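Interim Progress Report: Hand-Held Gripper Comparison, Garment Handling Work Package

Submitted to the Neller Fund by the Jernutthorpe Manipulation Laboratory
Reporting period: March to September
Prepared by: Ju-won Ji, project lead
Technical contact: Pascual Quiroga

1. Purpose of this report

This report covers the second stage of the work package on soft goods. The laboratory was asked to compare two designs of hand-held gripper for recording garment tasks, and to recommend one for the main collection stage. The designs are referred to below by their internal names, Endine and Maldonado. Work on the wrist camera mounts and on the recording controller is reported where it affected the comparison.

2. Status against plan

The comparison is substantially complete. Both designs have been through the full set of folding and placing tasks, and the target of 200 accepted recordings per design was met for Maldonado in August and for Endine in September. The durability test is behind schedule. It calls for 3000 open-and-close cycles on each gripper, and the test stand was not available until late in the period. We expect to finish it within five weeks of this report.

Spending is within the approved budget. A small amount was moved from travel to spare parts with the agreement of the Fund's program office.

3. Work carried out

3.1 Task set

The task set was reduced from 24 garments to 16 after the first review. The adult shirts were dropped, as they extended past the working area of the board and the operators had to step back to keep them in view. Infant clothing was kept in full. It is small enough to be handled by two grippers working close together, and it brings in the features that gave the most trouble in stage one: gathered waistbands, ribbed cuffs and sewn-on decoration.

Each task begins with the garment laid flat on the board. The operator works with one gripper in each hand, and a session is accepted only if both hands can be followed from start to finish in the recorded views. 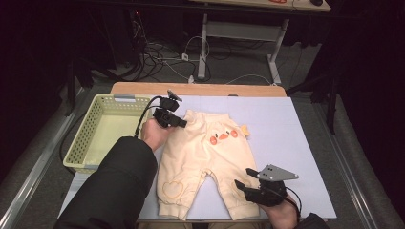
Operators were asked to use their normal pace and were not told which measure was of interest in a given session. Sessions were kept short to limit fatigue, and the order of the two designs was switched between morning and afternoon.

3.2 Gripper performance

Endine was the easier of the two to close on a single layer of thin cloth. Its fingers meet squarely at the tip, and operators reported fewer second attempts at cuffs and hems. Maldonado was stronger on thick or gathered areas, where its wider opening allowed the whole waistband to be taken in one grasp. With thin cloth it tended to pick up the layer beneath as well – a fault already noted in stage one and only partly corrected by the new finger pads.

Weight remains a concern for both designs. Operators asked for a break after around 5 consecutive tasks, sooner than the plan assumed. Mr. Quiroga has prepared a lighter handle, which will be tried in the next stage.

3.3 Cameras and mounts

The first camera bracket moved slightly when the gripper was set down hard, and a number of early recordings had to be set aside for this reason. The revised bracket has held its position in all sessions since its introduction. The calibration check is now carried out at the start of each session and takes very little time.

3.4 Cables and controller

Cable routing caused more lost sessions than any other single factor. Cables caught on loose fabric or pulled against the wrist during wide movements. Longer leads and a strain relief at the handle have reduced the problem, although they have not removed it. The recording controller was updated once during the period to correct a timing difference between the left and right grippers. Recordings made before the update have been marked and are excluded from the comparison.

4. Risks

The main risk to the schedule is the durability test described in section 2. Should either design fail before the full number of cycles, replacement fingers would have to be ordered, and the supplier's current lead time is long. A spare set for each design has been requested as a precaution.

5. Provisional recommendation

On present evidence the laboratory favors Endine for the main collection stage, provided that a wider finger opening can be fitted. Ms. Ji will confirm or revise this position once the durability results are available.

6. Next period

Planned work consists of the durability test, a trial of the lighter handle, and a short study of wireless recording. The Fund is asked to approve the purchase of two additional Endine units before the main stage begins. A quotation is attached as Annex B.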